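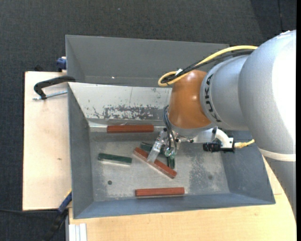 Page last changed: May

Sundell Training Center, Automation Workshop
Gallery: The Bin Cell

The bin cell is the smaller of the two handling cells at the Sundell Training Center. It is used for instruction in gripping, camera alignment and routine upkeep, and it is open to enrolled trainees under the supervision of Arnulfo Yupanqui, who is responsible for the equipment. The notes on this page record how the cell is set up and how it is to be left at the end of each session.

The arm and gripper
The cell is built on a KUKA arm fitted with clear fingers. The fingers are treated as wearing parts. They are wiped with a dry lint-free cloth at the start of the day and inspected for cracks at the mounting end. A finger with any visible crack is replaced before the arm is put back into automatic mode. Spare fingers are kept in the drawer marked Jirance, and the last pair taken must be reported to Rocío Llanos so that more can be ordered.

The camera
A small camera is carried on a bracket beside the gripper. Its alignment is checked on Tuesday mornings and again after any contact between the gripper and a bin wall. Trainees may run the check program but may not loosen the bracket screws. Adjustments are made by Nidia Chávez and entered in the cell log.

Cables
The yellow and black cables loop above the wrist and must have enough slack for the full turn of the last axis. After any change to the cabling, the wrist is turned slowly by hand control, at reduced speed, through its whole working range while a second person watches the loop. Ties are not to be pulled tight. Thin wires running down to the gripper are checked for rubbing every 1000 cycles.

The bins
Two gray metal bins are placed one behind the other and held with clamps. Clamps are checked by hand before power is switched on. If a bin has moved by more than 3 millimeters, the bin position is taught again and the previous values are kept in the log. Scratches and worn paint inside the bins are acceptable. Burrs and raised edges are not, and should be filed down the same day.

The blocks
Red-brown and dark green blocks are used for picking exercises. They are placed in the bin without any set order and are not straightened between runs. The full stock is 27 blocks, stored in the Moltitz cabinet. Chipped blocks are handed to Eliécer Ayala and are not returned to the cabinet.

Closing the cell
The arm is parked clear of the bins, the drives are switched off, and the log is signed. Please allow 30 minutes for this work at the end of an afternoon session.

Questions about access should be addressed to Domingo Domínguez at the Moriarty Building front office.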